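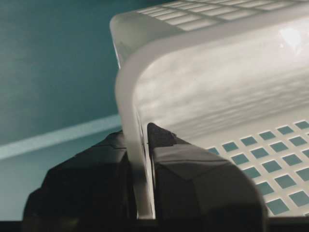 The gripper closed on the rim of a white plastic basket, seen from the wrist camera.

Clarkdale students move basket handling task to second stage

January 27, 2020

The robotics project class at Clarkdale College has finished the first stage of its basket handling task and will spend the rest of the term on lifting and placing. The first stage dealt only with the grasp: the arm had to approach a plastic basket, put one finger on each side of the rim and close without pushing the basket along the surface.

The project began in September and is run as a timetabled class, with two sessions a week in the Windeo workshop. Students work in 4 teams. Each team writes its own approach routine, but all of them use the same arm, the same two-finger gripper and the same wrist camera, so that results can be compared directly.

Baskets were set as the object after last year's class worked with solid blocks. A block has flat faces and presents much the same target from any side. A basket has to be held by a thin edge, and the edge changes direction at the corners. The walls are slotted in one part and solid in another, and the base is perforated. In the camera view the background colour comes through the holes, which upset the first edge detection routines. Several early runs ended with the gripper aimed at the grid in the base.

Two methods were tried to deal with this. The first masks out any region with a regular repeating pattern and searches for the rim in what is left. The second ignores the pattern and looks for a long, continuous bright edge with a change of brightness on both sides. The second method was quicker but was affected by glare on the plastic. Three teams have now settled on the first method. The remaining team uses the second, with a fixed exposure setting and a check that rejects any edge shorter than a set length.

A total of 297 logged attempts were made during the first stage. Under the class rules an attempt counts as a success if both fingers are in contact with the rim, the basket has not moved by more than the permitted distance and the grip force stays under the limit for two seconds. By the final session the best routine was meeting all three conditions in 86 per cent of its attempts. The most common cause of failure was a finger coming down on top of the rim instead of beside it. The next most common was a grasp started too near a corner, where the curve of the rim leaves one finger bearing on a small area and the basket turns as the gripper closes.

The teams have since added a short pause before the final descent. During the pause the routine takes a second reading of the rim position and corrects the wrist angle if the two readings differ. The extra reading adds to the cycle time, and the class has agreed that cycle time will not be scored until the third stage.

Grip force has been left at a single value for all teams. A higher setting was tested and dropped after the rim was seen to bend inwards. A lower setting held the basket when it was empty and let it slip once weights were added. The present value was chosen for the lifting tests and may be changed if the loads are increased.

In the second stage the arm will lift the basket by one side, tilt it to a given angle and return it to a marked position. Loads will be introduced after that, starting with foam pieces. The teams will also be asked to find the rim when the basket has been turned to an angle not given in advance. A routine that depends on a stored starting position will not pass this part.

The third stage is a joint session with students from the Greenberg technical school, who have been working on the same task with a different arm. Both groups will use baskets of one pattern and the same scoring sheet. The session will be held in the Kurholm building, and the order of runs will be drawn on arrival.

Log files from the first stage are on the class server in the usual folder. Teams that have not yet handed in their calibration notes should do so before the lifting tests start.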